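Clembridge Robotics Club | Student Guides | Simulator

Section 4: Setting up the head view
By Shona Innes, April

Before you start, close all other programs. The simulator needs 2000 MB of free memory on the club computers.

1. Open Esov and choose the project Urkgate.
2. In the Robot menu, load the two-arm model. Wait until the joint list shows on the left.
3. Set the step rate to 2000 and press Apply.
4. Choose View, then Head. You will now look down over the robot's own body.
5. Open both grippers with the slider. Keep the slider at 10 or lower while you learn it.

Note: The left and right arms are named from the robot's side. Many new members mix this up when they write their first script.

Caution: Do not press Reset while an arm is moving. The program can lose your saved positions.

6. Raise the left arm until its gripper points up and is in clear view. The right arm can stay low, with only its end showing above the white body.
7. Check that you can find the cone on the floor between the two arms. It may lie on its side, and you do not have to stand it up for this exercise.

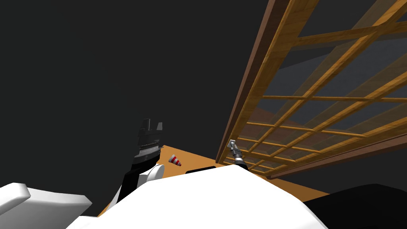

Laitinen Club Manual, page 46

8. If the body hides too much of the floor, tilt the view up a little and check the cone again. The wooden lattice on the right should stay in view.
9. Save the view under your own name. We will use it on Wednesday for the first pick-up task.

Clembridge Robotics Club | Contact | Back to top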